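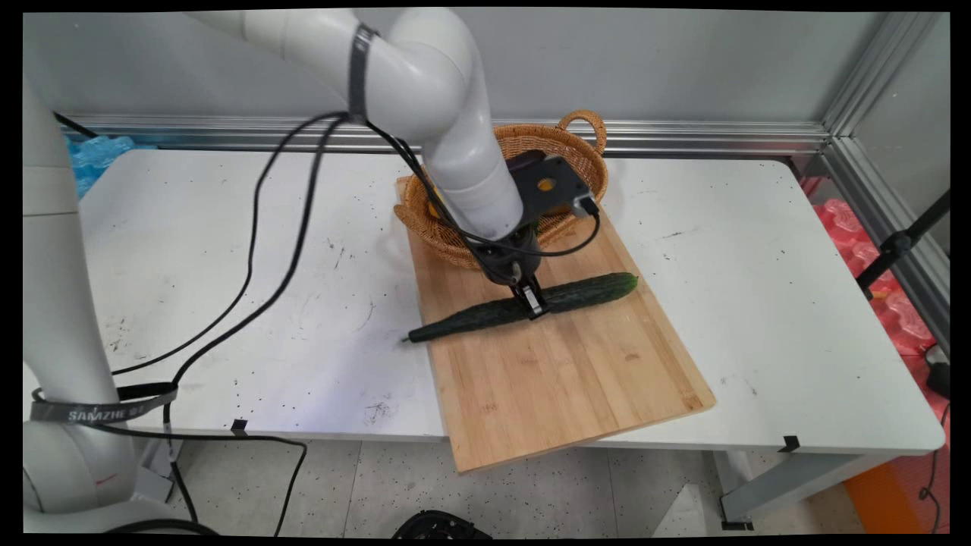 Call for Participants: Kitchen Robotics Open Day

The Westenley Center for Applied Automation invites members of the public to take part in its open day on 21st September. The program covers robot handling of everyday food items, and participants will be asked to watch, comment and, in one session, work alongside the staff who run the equipment.

We are seeking 27 participants. No technical background is required. Applications are especially welcome from people who cook regularly at home, people employed in catering or school kitchens, and people who find gripping or cutting food difficult.

What participation involves

Each participant will attend one session lasting 3 hours, including a break. The session opens with a safety briefing, followed by a demonstration of the picking and placing of vegetables at a work table. Participants will then complete a written questionnaire and join a group discussion led by Marcus Esposito, Head of Public Programs. Those who wish to do so may guide a robot arm by hand under supervision — this part is optional and has no effect on payment.

Who may apply

Applicants must be 18 or over and able to follow spoken instructions in English. The demonstration room is on the ground floor and has step-free access from the Brarnell Street entrance. Seating is provided throughout. Please state any food allergies on the application form, as fresh produce is handled in the room.

Payment and data

Participants receive a gift card and reimbursement of local travel on presentation of receipts. Discussions are audio recorded for research use. Names are removed before transcripts are shared with our partner, the Zavcombe Institute, and participants may withdraw at any point without giving a reason.

How to apply

Application forms are available at the Center's front desk and on the Public Programs page. Places are assigned to reflect a range of ages and kitchen experience — early application does not guarantee selection. All applicants will be notified by email, and those not selected may ask to be placed on the list for our next open day in May.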